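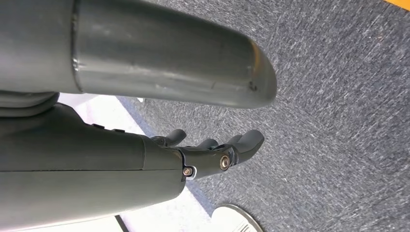 Okay, monthly safety check on the Gilora arm, and this one's longer than usual because the hand let go when it shouldn't have. If you only want the short version, skip to item 4. I started with the outside of everything, as always. The big grey tube has some faint scuffs and light scratches, with a few small dark marks up near the rounded end, and I've noted those as wear and left it at that. Both silver screws on the hand got the torque driver, the big one by the base of the largest finger and the smaller one down where the hand meets the forearm. The small one took nearly a quarter turn, and I don't love that.

Site: Baltadbridge workshop, bay 5
Date: May 24, 2023
Unit: Gilora arm with the hand fitted, running the Cloltutau controller
Reason: regular check plus follow-up on the dropped part

1. Emergency stop, wall and pendant
Pass.
Hit both with the arm moving slowly and both killed it straight away. The pendant one is getting sticky on the reset twist. Still works, but put a spare on the next order please.

2. Shell, seams and covers
Pass with comment.
No cracks I could find. I ran a fingernail along the seam on the forearm and it's tight the whole way. Wipe the covers with a damp cloth only - someone's been using the degreaser again, I could smell it.

3. Screws and fasteners
Fail, fixed on the spot.
See my grumble up top about the small screw. I backed it right out, cleaned the thread, put in a fresh dab of thread lock and did it up to the number on the card. Paint-pen mark goes on once it's cured. If that mark has moved by the next check, stop using the hand and come find me. Don't just nip it up and carry on.

4. Grip hold under power
FAIL.
So what happened was the hand was holding a test block at waist height, standing still, and the fingers opened by themselves. No command in the log. The block landed on the floor and missed my boot by not very much. The Cloltutau log has fault code 68 a moment before the release, and our sheet lists that one as "finger position lost". Fine, but the hand is supposed to freeze when it loses position, and ours opened.

I got it to do it again twice by wiggling the wrist while it held the block. To me that smells like a bad connection at the wrist, maybe made worse by the loose screw letting things shift. I can't prove that yet. The screw is tight now and I haven't seen the fault come back, but I've only done a handful of holds and I'm not calling it cured.

5. Fault behaviour setting
Fail.
Went digging in the settings and found the response to a lost position was set to "release". It was on "hold" in March, I've got it written on the old sheet in my own handwriting. My guess is the Lục update put it back to default. I've changed it to hold, saved it, powered everything off and on again, and it stuck. From now on, whoever does an update checks this setting before the arm moves. I've added a line for it on the blank form.

6. Cables and connectors
Not finished.
Outside of the cables is good, no nicks or flat spots. I haven't opened the wrist to look at the plug. I want the proper stand under it first, and the stand is over in the other building.

7. Floor and standing area
Pass with comment.
Carpet's flat where it meets the white floor and I couldn't get a toe under it. The tape line for the keep-out zone is worn through in a couple of spots, so I'll redo it.

8. Guarding and light curtain
Pass.
Walked through it from both sides, tripped every time.

Before it goes back to normal work:
Open the wrist and check the plug.
Run 1000 hold cycles with the soft block, nobody inside the tape.
Read the log afterwards. Any code 68 at all and it stays locked out. The log only keeps 1024 lines, so copy it off partway or you'll lose the early ones.

Lockout tag is on and the key's in the red box. Steel toes in the bay please, even if you're only popping in to grab something.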